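I have been trying to clean the coffee corner since May. It's a table, a capsule machine, a tray and a glass, and it should take as long as a song. It has now survived two attempts and one long weekend.

The trouble began with the machine, a white one I bought secondhand from a shop in Bumden for 40 dollars. The seller told me it had been "hardly used," and for a while I believed him. Then one Wednesday I moved it to find a dropped capsule and saw what was living behind the drip tray. I went to bed and thought about it for some time.

The Ulby forum, which is where people with elderly coffee machines go to feel superior, has a thread on cleaning them that runs to 743 replies. I read a shameful number of these. The first 300 or so argue about vinegar. After that somebody posts a photo of his descaled boiler and the tone gets competitive. The one thing they all agree on is that you empty the water tank before you tip the machine over, a piece of advice I'd like to have read a week earlier than I did.

With the tank on its side you find out which parts hold old coffee, and it's most of them. The chrome bit inside the front opening is worse than it looks, and the metal grille keeps a fine brown paste in its ridges that laughs at a sponge. I use an old toothbrush now.
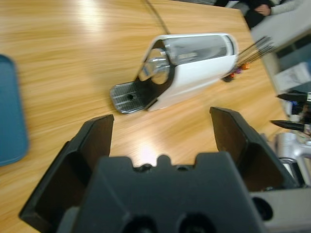

So how often does a capsule machine need this kind of cleaning? The grille and the tray under it want a rinse every couple of days, and the rest can wait for a monthly scrub, with descaling whenever the coffee starts coming out slowly.

I do not keep to this. I keep to a looser system in which I notice a smell and feel bad.

The second problem is where everything goes afterward. I own a Frimpong organizer with 9 compartments, a gift, and it holds capsules beautifully provided they're a brand that went out of business. So the capsules live in a drawer with the batteries. For a while I had the glasses upside down on a Vimar shelf liner, which promised to be non-slip and kept its promise by bonding permanently to the shelf.

What I've settled on is a tray. Mine is teal, with rounded corners and a raised edge, and the rule is that the glass goes near it and the machine stands behind, water tank on the right so I can reach it without moving anything. 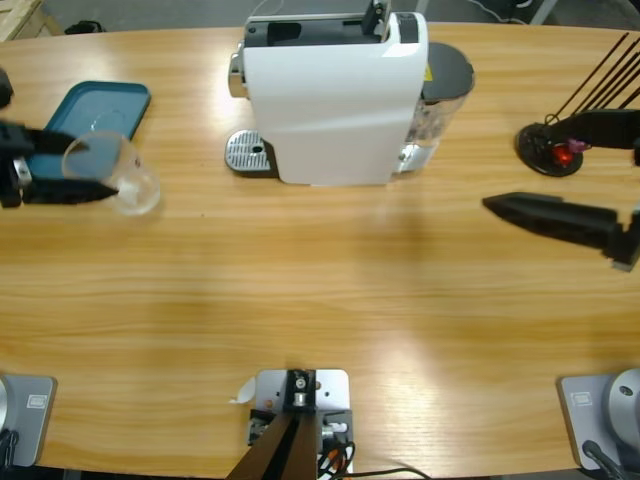

The rule has held for over a week, which is a household record. I've even started drinking water out of the glass while the coffee runs, like a person in a brochure – though the brochure person probably doesn't have a toothbrush sitting by the sugar.

Next is the drawer with the batteries. I opened it this morning, moved a capsule from the left side to the right, and closed it again.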